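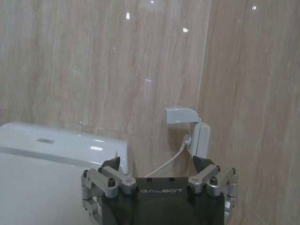
Geum-ok Geum had practised this task 155 times in the club room at Dravenside, and always with a cardboard toilet. Today it was a real bathroom, and the judges from Solleo waited in the corridor.

"Start with the right arm," said Bernadette Bouvier, her teammate. "Go slowly. Please."

Geum-ok moved the controls with two fingers. Her mother believed she was studying law this evening.

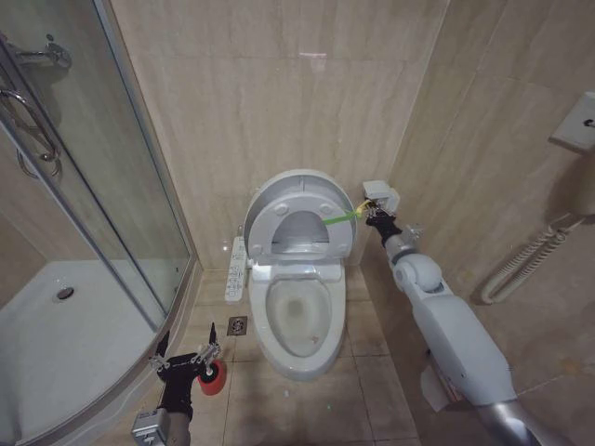

"The green end is too far left," Bernadette whispered.

"I know it."

"You have 128 seconds."

"I know this also." She brought the wrist back a little and thought of her grandfather, who had cleaned the ferry toilets at Arkuvdale for his whole working life and sang in every one of them. She began to hum his song. Bernadette looked at her, then put down the stopwatch and hummed too.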